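Search talks, people, gear Search

Keeping a wetsuit alive. Speaker notes, Nia Bowen
Sindwood dive club, 21 June 2020

START. Say hi, thank Yiran for the projector. Phones off. Coffee is at the back and stays at the back, the carpet isn't ours.

Who I am: repairs bench at Hnatiuk, diving the Sindwood quarry since before the new steps went in. Mostly I see suits when it's too late. Hence talk.

Ask: who rinsed their suit after the last dive? Wait for hands. Who rinsed the INSIDE? Wait.

SLIDE: old Bodar two-piece
This is the one everybody laughs at. Pass it around. Let them feel the knees. Owner got 600 dives out of it, quarry and sea. Then pass the other one, same model, 106 dives, and ask which is older. Most will get it wrong. Second one lived in a car trunk.

So. What kills neoprene.
- heat (trunk, radiator, dryer, yes people do the dryer)
- sun
- folding in the same place every time
- salt left in the zipper
- sharp stuff, fingernails mostly

Not depth so much. It does compress, gets thinner over time, loses warmth. You can't fix that. Come back to this if there are questions, don't get stuck here like at the August talk.

SLIDE: bubbles
Quick bit on what it is. Rubber with gas bubbles. Bubbles keep you warm. Crease it hard and leave it all winter and you crush a line of bubbles, and that line is now a cold stripe across your back. Draw it on the board if the slide doesnt work.

Lined vs open cell. Show of hands for open cell. Spearos mainly. Open cell people listen harder, your stuff tears if you look at it. Lube going in AND coming out. Diluted hair conditioner is fine. Don't pull with fingertips, use the flat of the hand. Nails short.

RINSING
Fresh water, cool. Not hot, hot feels like it's doing more but it's hard on the glue in the seams.
Inside out first. Then right side out.
Soak if you can, bathtub or a trash can with a lid. Move it around a bit, squeeze, don't wring. DON'T WRING. Say it twice.
Zippers: run them up and down under the tap. Sand hides behind the slider.
Wetsuit shampoo every so often, capful. Peed in it, then every time. (Pause for laugh. There is always one. Move on.)
Boots and gloves go in the same tub. People forget the gloves and then wonder why the car smells.

SLIDE: hangers
Wire hanger: no. Cuts into the shoulders, all the weight of the water on a thin line.
Wide hanger: good. Or fold over a fat rail at the waist while it's soaking wet, then move to the hanger when it's lighter.
Shade, moving air. Inside out till it's dry, then flip.
Do not hang by the zipper cord. Yiran has a story, let him tell it if there's time, keep it short.

STORAGE
Hanging if you have the closet. If not, lay flat or roll loosely, nothing heavy on top. Under the bed is fine. On top of the water heater is not fine.
Keep away from dive lights with batteries in, away from solvents, gas cans, the outboard.
Powder for latex seals only, unscented. Ask who has a drysuit, if it's just a couple then skip the rest and talk to them after.
Zip: left open for storage. Wax the metal ones. Plastic ones want their own lube, check the leaflet.

REPAIRS, the bit I actually get paid for
Small nick, do it today. Small nick in August is a big rip by winter.
What you need: Brodov black cement, a cheap brush, tape, something to clean with, clean cloth, flat table, patience.
Steps
1. Suit rinsed and bone dry. Bone dry.
2. Open the cut gently, wipe both faces.
3. Thin coat on each face. Hold it apart, wait till it's tacky. Follow the tube for times.
4. Second thin coat. Wait agian.
5. Press together, start at one end and walk along. Line it up right the first time, you don't get another go.
6. Leave it alone till tomorrow. Not an hour. Tomorrow.

Window open. Gloves on. Don't do it in the kitchen, ask me how I know.

Table wants to be smooth and clean, grit under the suit makes marks. Wipe with a cloth that doesn't shed too much and spread it out flat between goes so you're not picking up old glue with it. 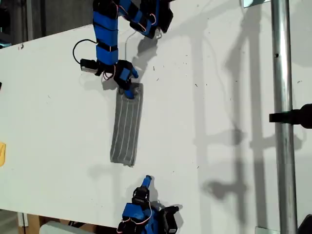

Gray cloth with white stripes, flat on a white table.

Holes bigger than a thumbnail: patch on the inside. Round the corners of the patch, square ones peel. Stitch only if it's a load-bearing spot, crotch, armpit. Blind stitch, don't go all the way thru or you've made a row of tiny leaks.

Seam tape coming up: bring it in. Please don't iron it. 3 people this year ironed it.

When to give up
Knees gone hard and shiny. Cracks when you stretch it. Cold at depths where you used to be fine. Cut it up for patches, knee pads, console covers.

QUESTIONS, 8 min max
Likely ones:
- washing machine? No.
- vinegar? Weak, for smell, rinse well after.
- can you stretch a tight one? Not really. Sell it.
- is thicker always better? Fit first, a baggy thick one flushes.

Get the Bodars back before people leave!! Glue demo outside after, bring chairs in first. Sign-up sheet for the repair night is by the door, pen on a string.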